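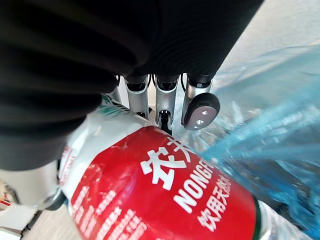 How do small surgery centers handle loaner instrument trays for spine cases?

Asked by Fumiko Yagi

I just moved from a hospital to a two-room surgery center in Clundberg and I'm loving it, but loaner trays are eating my mornings. At the hospital we had a whole department for this. Now it's me and one tech in sterile processing, and our spine surgeon adds cases late. Last month we had a set show up at 6:30 a.m. for a first case! The rep was lovely about it but we still had to push the patient back. We do three or four spine cases a week, all with Pullaseo sets. Do you make the vendor leave a set on consignment? Is there a deadline I can ask for without making enemies? Also, who pays when something goes missing between their count and ours?

3 answers

Answer from Bořivoj Kováčik (marked helpful by 37 readers)

Welcome to the small center world, it's so much more fun over here! Yes, ask for consignment. At your volume you have a good case for it, and reps like it too once they stop driving trays across the county at night. What worked for us at Brito was a one-page loaner agreement, signed by the rep's manager and our administrator. Ours says trays arrive by noon the day before, with a current count sheet and the cleaning instructions. Anything later needs a call to the charge nurse and the surgeon, and the surgeon is the one who decides whether to move the case. Ours started booking earlier the very first month.
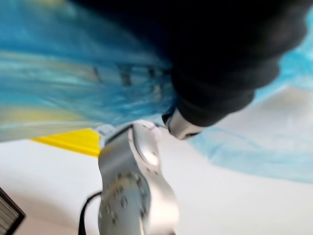

Silver arm with a black cable at its side.

On missing pieces: count together at drop-off and again at pickup, both people sign, and take a phone picture of each open tray. We had one dispute over a $200 driver handle before we did this and none after. Weigh the trays while you're at it, because some of those spine sets come in way too heavy and you can ask to have them split.

Get your infection prevention person to read the agreement before it goes out. Mine caught that I had left out the extended cycle sets completely.

Answer from nunesex_materials

We use Nunesex for tracking and it's great, you scan the tray at the door and the surgeon's office can see it too. Setup took a while. I don't know if it does consignment billing, ask them.

Answer from sp_tech_303

Agree with the noon thing. We do 24 hours and get it most of the time. Also check who is on the hook for implants that expire on your shelf if you go consignment!! Ours was in the fine print and it was us. Got it changed at renewal.

Comment from Fumiko Yagi

Thank you all so much, this is exactly what I needed! Bořivoj, would you be willing to share the headings from your one-pager? I have a meeting with our administrator in August and I'd love to walk in with a draft.

Reply from Bořivoj Kováčik

Sure! Delivery times, paperwork, counts, tray weight, late arrivals, pickup, lost or damaged items, implant expiration (adding that one today, thanks sp_tech). Pickup for us is within one business day of the case.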